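October – notebook, dye bench

Madder, second round on the Gresley wool

Start 7:10 am. Scoured skeins have been in the bucket overnight. Alum at the usual rate plus a little cream of tartar, dissolved in hot tap water first, then into the pot with the wool. Brought up slowly over an hour and held there. Left to cool with the wool in.

Weighed out 200 g of chopped madder root from the Nesetti bag. It is coarser than the last lot and has more bark in it. Rinsed twice in cold water to get the yellow off, then soaked. The first rinse came off the color of weak tea, the second nearly clear. Kept both rinses in jars in case anyone wants a tan.

Bath temperature is the whole point of this round. Last time it got away from me and everything went brown. The plan was to stop at 61 C and stay there. The back burner is easier to hold low than the front ones, so for anything slow I use the back right.

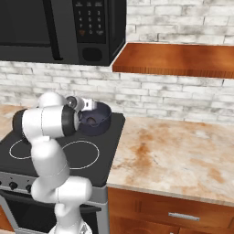
Log of the bath

Wool in at 9:30, bath at 38.
10:00 – 49. Color already taking, more orange than I wanted.
10:30 – 57. Turned down a notch.
10:45 – 61. Turned down again and put the lid half on.
11:30 – 60. Redder now. Turned the skeins over with the glass rod.
12:15 – 61. Pulled a test strand, rinsed and pressed it in a paper towel. Brick red, no brown in it.
1:00 pm – heat off, left in the bath.

I added a pinch of chalk at 10:30. Our water here is soft and the Kamath recipe assumes hard water. Should have gone in at the start with the root. Next round do that and see if the orange stage is shorter.

The probe thermometer reads a degree high against the glass one. Numbers above are from the glass one. Somebody please put a new battery in the probe before trusting it for indigo.

Sample cards

Cut short lengths from each skein at 4:00, after the first rinse. Four shades so far from the same root:

A – alum, first bath. Brick red.
B – alum, second bath on the same root. Coral.
C – alum, third bath. Peach, a bit uneven at the tie.
D – skein A dipped in iron for two minutes. Dull plum. I like it more than I expected to.

Card numbers run on from the old set, so A is 389 and the rest follow. The old cards are still in the shoebox, out of order from the summer. The lightfast strips need to stay in the dark until they go in the window, so keep them in a closed cupboard with the black card over half of each one. Please do not take the card off to look.

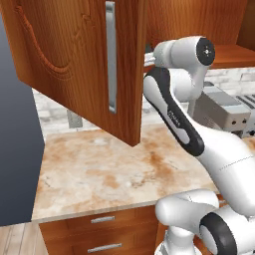

Brerkumbridge Fiber Workshop – Natural Dye Group

Still to do

Wash the skeins properly once they have dried and rested. I would give them a week. The last batch bled because I washed it the same night.

Dry the spent root on newspaper. It should have one more bath in it, possibly good for silk scraps. If it smells sour, compost it.

Order more alum. There are more than 7 skeins waiting for mordant and what is left in the tub will not cover them.

Weigh the Gresley skeins dry before the next mordant. I used the label weight today, and the labels were from before scouring – so the alum was probably a bit over. The wool feels fine, slightly sticky at skein C.

Try bran in the rinse for the orange problem. An old sheet in the binder suggests it and I have never tested it. One skein only.

Dye pots and spoons go back on the dye shelf, not in with the food ones. Pot washed, rinse jars labeled, burner off at 4:40.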